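Leave the Table Alone

My sister called me last month to ask what she should put on her kitchen table to "protect" it. She had a list going already. Glass top, vinyl cover, one of those padded things that smells like a new shower curtain. I told her to put dinner on it, and she hung up on me (she called back, we're fine).

But I meant it! I grew up in a house where the good table wore a pad, and over the pad a cloth, and over the cloth a sheet of clear plastic that stuck to your forearms in September. I ate there for years and couldn't have told you what color the wood was. My parents saved up for that table, and what we got to look at was a print of lemons.

What are we saving it for?

I think a lot of us picture some future owner, very grateful, running a hand over a perfect surface. I've been to enough estate sales in Trenthorpe to have my doubts. The last one had a dining table without a scratch on it, marked at 50 dollars, and people were stacking boxes of Christmas lights on top. Meanwhile the beat-up little kitchen table in the next room sold before I'd found my glasses.

My neighbor Nanami Hirose paid 900 dollars for hers, which made me wince, and then let her kids do homework on it with no mat from the very first night. There's a line of long division pressed into one end. She wouldn't sand it out now if you paid her.

And wood is nice to look at. I can lose a whole cup of coffee following one wavy line across to the far side, watching where the stripes crowd up and where they open out again. You don't get that from lemons.
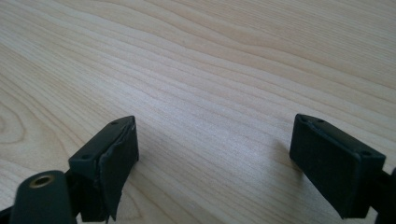 So what about the rings and the spills?

Wipe them up. I keep a rag by the sink and I oil the top when it starts to look thirsty, and that's my entire program. A white ring from a hot mug bothered me for a week, then I stopped seeing it.

My sister went with placemats, by the way. I'm counting it as a win — they come off after supper.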